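November. Got to the lab at quarter to two and left when the building lights went to half. My feet hurt and I still haven't eaten a real dinner, so this will be short.

The course project is the sorting task, the same one all the teams have. The arm has to take vegetables from the table and get them to the right plate, and we get graded on the policy plus the log. We named ours Lanero because the other names on the sheet were taken. Team Hitance has the station by the window and is ahead of us by a week, maybe more.

The plan for today was 60 demonstrations. We recorded 34 and I would keep 30 of them. Two were thrown out when the recording dropped partway, and the other two are my fault — I was on the controls and moved before the start beep. I wrote that in the log as it happened, with my initials.

We switched drivers every ten runs. I'm slower than the others but my grasps are more even. The hard part is still the closing speed. If I squeeze the way I would with my own hand, the fingers shut too fast and the vegetable turns. If I go slow, the run gets long and the policy learns to wait around. I have been trying to settle on one speed and stick to it even when it feels wrong.

I saved some views to go with the log, two from the wrist and one from the head camera. 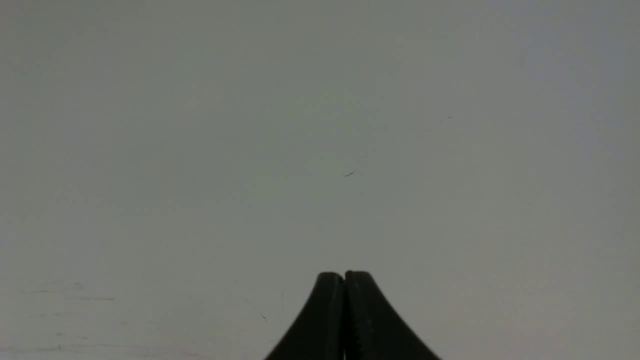
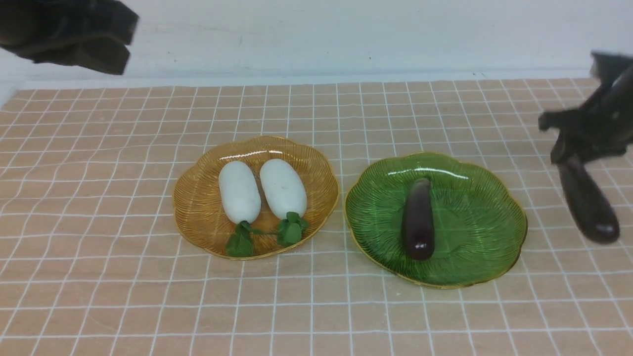
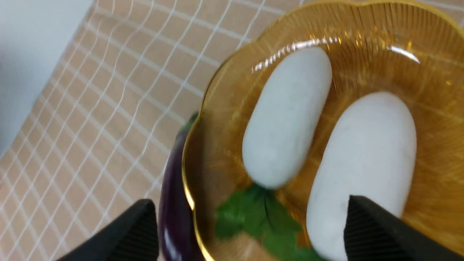 Barredo, the teaching assistant's name for the grading script, wants every run labeled by plate color and by vegetable, so that took up the last hour. One of the Hitance people leaned over while I was typing and said we should stop chasing the number and look at how different our starts are, that they had recorded 60 in one afternoon with everything in nearly the same spot and the policy fell apart as soon as a plate moved. They are re-recording half of it now. I asked how far they move things between runs and the answer was a hand's width, sometimes more, and they write it down each time.

So that changes tomorrow. I went back through our 30 and most of them start too much alike. I'm going to mark spots on a sheet of paper and pick one before each run. I would like to do it with dice but the others think that's silly. We can argue about it in the morning.

Other things to remember. The left arm drifts a little after a long session and needs to be homed again at the break. The Sellness charger is the one with tape on the cord, and the other one doesn't work. Our slot starts at nine and the report draft is due at the end of the month — I have the methods section and haven't opened the file yet.

Going to heat up soup and go to bed.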